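Jumik 117 Microfiber Utility Cloth, Square, Green

Item no. 641-G
Sold by Skanthorpe Cleaning and Bench Supply

The Jumik 117 is a square cloth for dusting, wiping and light polishing on hard, smooth surfaces. It is a single layer with no backing and no foam core. It is stocked in green, gray and white. This page covers the green cloth. The gray and white cloths have the same construction and the same care instructions, and are listed under 641-Y and 641-W.

Construction

Split-fiber polyester and polyamide knit, looped on both faces. The loops on the two faces are the same height, so there is no right or wrong side. Edges are overlocked with polyester thread in a matching color. The care tag is attached by a perforated strip and can be torn off without opening the seam.

The knit stretches slightly more across the width than along the length. On a new cloth the difference is hard to feel. After repeated machine drying it becomes visible as a small loss of squareness, which does not affect use. Customers who fold cloths by machine or to a fixed template should allow for it when setting the fold line.

Recommended surfaces

Laminate and sealed wood worktops, painted steel, glass, glazed tile, hard plastic housings. The cloth can be used dry for dust and dampened with plain water for finger marks and dried spills. On glass, use one damp pass and one dry pass with a second cloth.

Do not use on unsealed wood, fresh paint, or lens coatings. For matte plastics, test a small area first. Adhesive residue from tape and labels is not removed by water alone; apply a residue remover to the residue, wait for it to soften, then wipe. Wash the cloth separately afterward.

Laying out and folding

A cloth that has been dropped on a bench usually lands at an angle to the table edge. It does not need to be squared to the bench before folding. Take two opposite edges, bring one over the other, smooth from the fold outward, then repeat in the other direction. A quarter fold gives eight usable wiping faces counting both sides. Turn to a clean face when the current one starts to leave streaks.

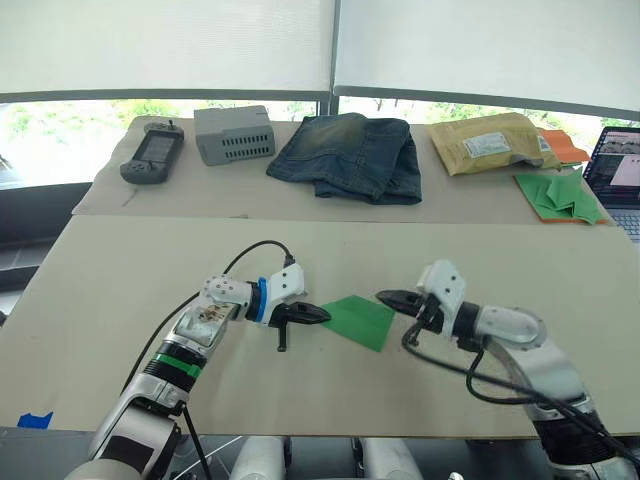 For storage, the quarter fold is also the most compact form that still stacks flat. Cloths folded in thirds will fit the Parsons wall dispenser but tend to pull out two at a time. If the dispenser is used, quarter fold and load with the closed edge toward the slot.

Damp cloths should not be stored folded. Hang them by a corner or lay them open until dry.

Washing

Wash before first use. The green dye can release a small amount of color in the first wash, so keep the cloth apart from white items for that cycle. After that, wash warm with a liquid detergent and similar colors. Do not use fabric softener or dryer sheets. Both coat the fibers and reduce absorbency. If softener has been used by mistake, two washes with detergent alone will normally restore the cloth.

Do not wash with cotton towels or anything else that sheds lint. Jeans and other heavy items with metal rivets or zippers should be kept out of the load, as the hardware snags the loops. Tumble dry low or line dry. Do not iron. Chlorine bleach weakens the fiber and voids the wash rating.

Wash rating: 200 cycles at warm setting, detergent only.

Pack sizes

641-G-5: 5 cloths, paper band
641-G-200: 200 cloths, carton, unbanded

The small pack ships in a padded mailer. The carton ships flat on its largest face and should be opened from the taped end to avoid cutting the top layer. Cartons are packed at the Urham warehouse and ship separately from other items on the same order.

Color coding

Many sites assign one color to each area. The cloth carries no printed area marking, and the choice of color is left to the customer. If green is already assigned to food preparation at your site, do not use the same stock for bench or floor work. An iron-on label is not suitable for this fabric. A laundry marker on the overlocked edge is legible for most of the life of the cloth.

Replacement

Replace when the edge stitching opens, when the cloth stays stiff after drying, or when it pushes water along the surface instead of picking it up. Worn cloths can be cut down for single-use jobs such as oil or grease. Cut edges will shed, so keep cut pieces away from glass and screens.

Related items

Jumik 117 Gray, 641-Y
Jumik 117 White, 641-W
Parsons wall dispenser, steel, for folded cloths
Mesh wash bag with covered zipper

Returns

Unopened packs are accepted in original packaging. Opened 5-packs are accepted only for a manufacturing fault such as an open seam or a hole in the knit. Shade varies slightly between dye lots and is not treated as a fault. To match an earlier purchase, enter the lot code from the carton label in the order notes.

Page revised 16 Mar 2026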